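# ホテルの部屋の乾燥で毎朝のどが痛いです。みなさんどうしてますか?

出張が月に三回くらいあるんですが、ホテルに泊まると翌朝ほぼ確実にのどがガラガラになります。家では平気なのに、ホテルだけダメなんです。暖房を切ると寒くて眠れないし、つけっぱなしだと朝4時ごろに口の中がカラカラで目が覚めるし……。

フロントに加湿器を頼んでも「全部貸し出し中です」と言われることが多くて(12月はとくにひどかったです、三泊とも借りられず)、最近は自分で持ち歩こうか迷っています。候補はVisachの小型の加湿器で、2000円ちょっと。でも荷物が増えるのもイヤで。

マスクは途中で外してしまうタイプです。お金をかけずにできることがあったら教えてください!来週また二泊の出張なので、それまでに何か試したいです。

投稿日:2020年3月1日

## 回答1(ベストアンサー)

Soon-im Minといいます。前の仕事で年に100泊くらいホテル暮らしをしていたので、これはもうさんざん試しました(笑)

まず一番効いたのは、お風呂のお湯を抜かずにドアを開けておくことです。ユニットバスの換気扇は止めてくださいね、回したままだと湿気が全部持っていかれます。ただ、部屋が狭いと窓がびっしょりになるので、様子を見てドアを半分閉めるくらいでちょうどいいかも。

次に濡れタオル。バスタオルをハンガーにかけて、枕元に近い椅子の背とかに吊るします。絞りがゆるいと床がぽたぽた濡れるので、そこだけしっかり。フェイスタオルだとわたしの場合は夜中に乾いてました。
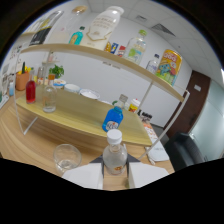 あと、寝る前にがぶがぶ飲むより、夕方からちょっとずつ水分をとるほうがわたしには合ってました。寝る直前に一気に飲むと、トイレで起きて結局寝不足になるんですよね……。お酒を飲んだ日は朝のガラガラが倍くらいひどいです。出張先の飲み会、断れない日もあるけど!

暖房は切らずに、設定を二度くらい下げて毛布を一枚追加してもらう派です。毛布はわりと貸してもらえますよ。風向きが変えられる部屋なら、ベッドに直接当たらないようにするだけでもだいぶ違います。

Visachの加湿器は持っていないのでわかりません、ごめんなさい。わたしはKorklowの紙でできた折りたたみのやつを使ってました。水を入れた受け皿に立てるだけで、1190円でした。軽いけど、正直タオルとそんなに変わらないかなあ。

## 回答2

のど飴。

## 回答3

Sabina Dissanayakeです。マスクが苦手とのことですが、シルクのネックウォーマーはどうでしょう?首があたたまるだけでもけっこう楽になりますし、寒ければ鼻まで引き上げられるので、わたしはマスクよりずっと続いてます。

加湿器のことなら、予約のときに備考欄へ書いておくと取り置きしてくれるホテルもあります。到着してから頼むと、もう残っていないことが多いですよね。わたしがよく泊まるGustarellというビジネスホテルは、電話しておくと部屋に置いておいてくれます。

それと、何週間も続くようなら一度耳鼻科へ。わたしは乾燥だとばかり思っていたら鼻づまりで口呼吸になっていて、薬をもらったらずいぶんましになりました。

## 質問者からのお礼

みなさんありがとうございます!換気扇、いつも回しっぱなしで寝てました……。次の出張でお風呂と大きいタオルの両方やってみます。加湿器はいったん保留にして、備考欄にも書いてみました。飴も買います。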